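Flatweave wool runner keeps creeping and rucking on laminate, is underlay worth it?

Posted in Floors and Soft Furnishings, 25 Mar 2026

hallwaymoth

We have a flatweave wool runner in the hall, laid straight on to laminate. It creeps towards the front door all day and by evening there is a ridge across the middle that catches the bottom of the kitchen door. I put it straight every night and I'm sick of it.

The shop where I bought it wants to sell me a Testora anti-slip underlay, which costs nearly half what the runner did. The leaflet says it "bonds without adhesive" and lasts 20 years. I don't believe either claim, frankly. If it bonds, something is sticky, and I have seen what sticky things do to laminate. My last flat had a yellow grid on the floor where the previous tenants' rug had been and it never came off.

So does any underlay hold a thin runner in place without marking the floor? Or am I better off with double-sided tape at the ends? Please don't tell me to buy a heavier rug.

Driltport_Dan

Used to fit carpets, so here goes. I wouldn't trust the 20 years either. Ask the shop whether that's a written guarantee and who pays out on it, and watch how quickly the subject changes.

Underlay itself is fine, though, if you get the right sort. The yellow grid you describe sounds like cheap PVC mesh, the open kind that looks like a string vest. It can react with the finish on laminate and vinyl, and no amount of scrubbing shifts the colour. What you want is felt on top with natural rubber underneath, and even then check with whoever made your floor, as some of them say no rubber at all. Vinyl floors especially.

For a runner keep it thin. A thick pad under a flatweave makes the ruck worse, as the rug moves about on top of the pad every time someone treads on it. Cut it 2 cm short on every side so the edges of the runner lie down flat. Kitchen scissors will do it.
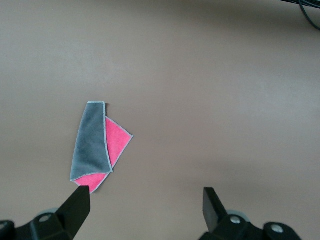 Clean the floor before you put anything down. Dust is what stops most of these pads gripping, and so does polish. If you use one of those spray-on shine products on your laminate then no underlay on sale is going to hold, whatever the leaflet says. Plain water and a well wrung cloth, let it dry properly, then lay the pad and the runner on top. Lift the lot every couple of months and wipe underneath again.

Leave the tape alone. It holds for a few weeks, then it picks up fluff, and the glue stays on the floor when you pull it up.

plainweave

just get the Onishi one, had it under my hall rug since June and it hasn't moved. no idea what it's made of

tuftedandtired

Mostly agree with Dan, but I'd look at the door before spending anything. If it brushes the runner even slightly as it opens, it will drag it along a bit each time, and you'll blame the pad. Adding a pad lifts the runner, so the door will catch more. Measure the gap at the lowest point of the swing, with the runner flat, then look at the thickness on the packet.

I'd also be wary of "hasn't moved since June" as a recommendation. A rug with a sideboard standing on one end won't move either.

What I did in the end was buy an offcut of felt and rubber pad and try it under one end only for 2 weeks, in a spot where I could see if the floor changed colour. It didn't, so I bought the rest. The rug still shifts a little if the children run on it, but the ridge has gone.

hallwaymoth

Thanks. The door does brush it, I hadn't thought of that. Asked the shop about the guarantee and was told it covers "manufacturing faults", so that's the 20 years dealt with. Going to try an offcut first and measure the gap tonight.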